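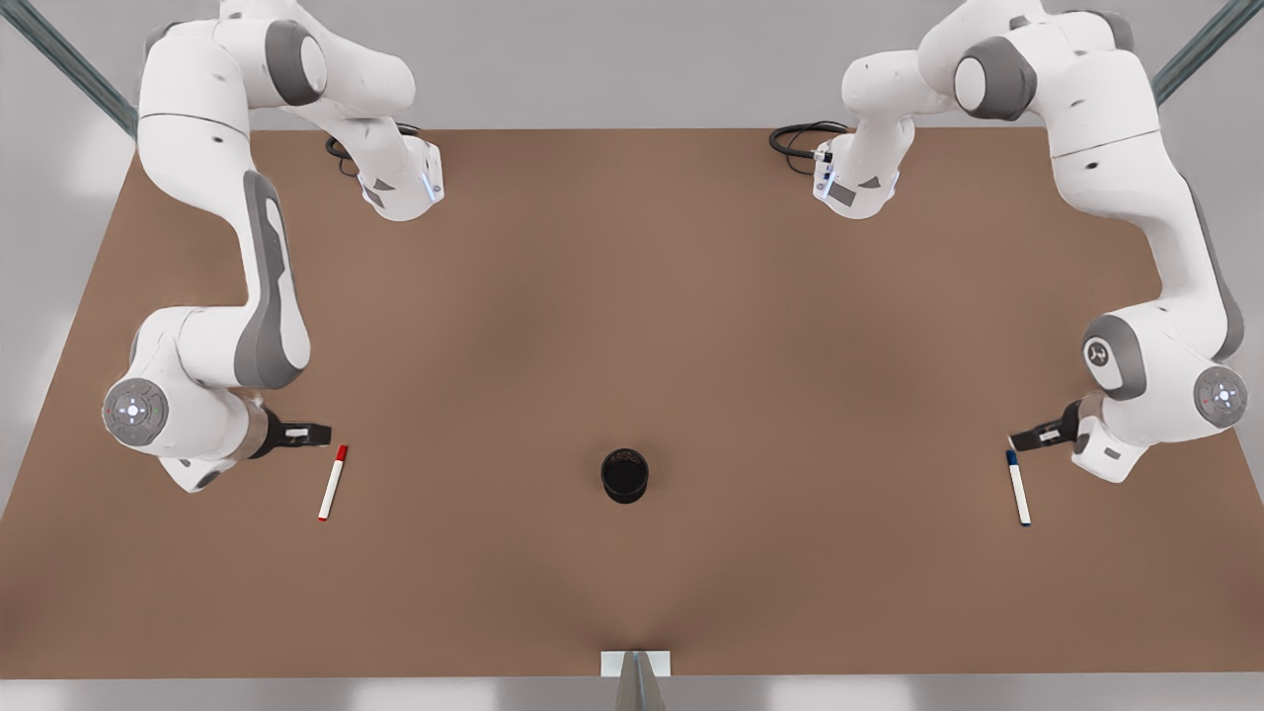 Revisión del pabellón de baloncesto antes de la temporada, octubre. Hice el recorrido entre las 16:00 y las 18:30, con la pista libre, y apunto mis comentarios después de cada punto. Para la mesa de anotadores sigo pidiendo lo mismo que el año pasado: un tablero grande y rectangular, de color marrón claro y superficie lisa y mate, porque el nuestro brilla con los focos y los oficiales no leen bien el acta.

Local: pabellón Tedport. Aforo autorizado: 800 personas.
Revisa: Maricica Barbu.

1. Suelo de juego
Estado: correcto con observaciones.
Comentario: He caminado toda la pista en calcetines, así se notan mejor los bordes. Hay una tabla que se mueve un poco debajo de la canasta norte. No es peligrosa todavía, pero hay que fijarla antes del primer partido. Las líneas de triple están bien pintadas.

2. Canastas y protecciones
Estado: NO correcto (canasta sur).
Comentario: La protección inferior del tablero sur está rota en la esquina y se ve el metal. Pedido hecho a Sendidley, dos piezas, 145 euros. Hasta que llegan, esa canasta no se usa para entrenar mates. Los aros vuelven bien a su posición. He probado los dos.

3. Distancia libre detrás de la línea de fondo
Estado: correcto.
Comentario: Las sillas de los fotógrafos estaban demasiado cerca y las he retirado yo misma. Por favor no ponerlas otra vez allí.

4. Gradas
Estado: correcto con observaciones.
Comentario: En la fila 9 faltan dos tapones de goma en la barandilla. El escalón de la entrada lateral necesita cinta amarilla nueva -- la vieja está casi borrada.

5. Salidas de emergencia
Estado: correcto.
Comentario: Todas las puertas abren hacia fuera y sin llave. Delante de la puerta B había un carro de balones. Ya lo dije en la revisión anterior.

6. Marcador y reloj de posesión
Estado: correcto.
Comentario: El marcador Mudaliar funciona y la bocina también. El cable que va hasta la mesa cruza el paso de los banquillos; falta una canaleta para que nadie tropieza.

7. Botiquín y desfibrilador
Estado: pendiente.
Comentario: El desfibrilador tiene la luz verde. En el botiquín hay poco hielo instantáneo y las vendas elásticas están caducadas. La empresa Miment ha prometido la reposición, no tengo fecha.

8. Vestuarios
Estado: correcto con observaciones.
Comentario: En el de árbitros, la ducha pierde agua -- poca, pero el suelo resbala. He puesto una alfombra provisional.

Presupuesto total de las reparaciones, con la tabla y la canaleta: 3.913 euros. Los puntos 2 y 7 deben estar cerrados antes de abrir al público. Los otros pueden esperar hasta la segunda jornada.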